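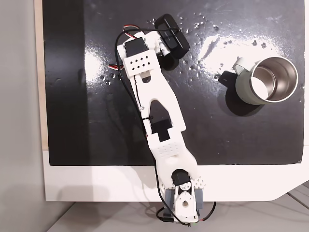
How to Get a Copy of a Crash Report Without Overpaying

If you were in a wreck, your insurance company will probably want the police report. So will your lawyer, if you get one. The first results in a web search are often resale sites with official-looking seals. I wouldn't give them a card number. Most of them send in the same request you could send yourself, then add a fee.

Step 1. Find out which agency wrote it up
City police, the sheriff and the state police keep separate files. The officer may have handed you a card with a report number. If you lost it, call the non-emergency line and give them the road, the date and the drivers' names.

Step 2. Wait, then ask
You may be told the report will be ready in 5 days. Maybe. Reports with injuries take longer, and a fatal crash can be held back while charges are considered. My neighbor Pin-yu Kan was promised hers in a week and got it after 31 days.

Step 3. Use the agency's own form
Look for the records page on the department's site. Fill in the report number, the date of the crash and your part in it (driver, passenger, owner, family). Keep a copy of what you sent.

Step 4. Read every line
Don't assume it's right because an officer signed it. Check the plate numbers, the direction of travel, the weather box and the diagram. Pin-yu's had her heading north on a street that runs east and west.

Step 5. Ask for a correction in writing
A wrong plate usually gets fixed. A disagreement over who was at fault usually doesn't — the most you can hope for is to have your statement attached. Send photos or a repair estimate if you have them, and ask for the name of whoever takes your letter.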